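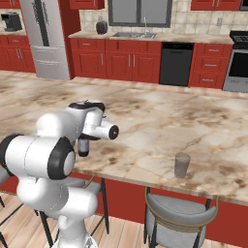 Arm over the island in the sim kitchen, marble top, glass off to the right.

August, by Amna Farooqui
Filed under: bench notes / sim cell

Spent the morning on Uma's kitchen again, mostly the base mount. Jafri had moved it in the scene file and not told the planner, so every reach came in 2 mm low – enough to scrape the worktop on paper! Put the offset back, saved it as layout 62 (layout 60 is the bad one, please don't load it, I've left it in only so we can compare).

While I was in there I dropped the wrist speed limit to 56 per cent. It was set for the Stekley cell, where there's no glass to knock over and no bar stools near the base. Might creep it up again once the elbow limits are sorted.

Still to do: re-zero the wrist joint, check the collision shape on the front lip of the island (I think it's a plain box and the real edge is rounded), and ask Vunorcombe which gripper file they're running, as ours has an older date on it than theirs.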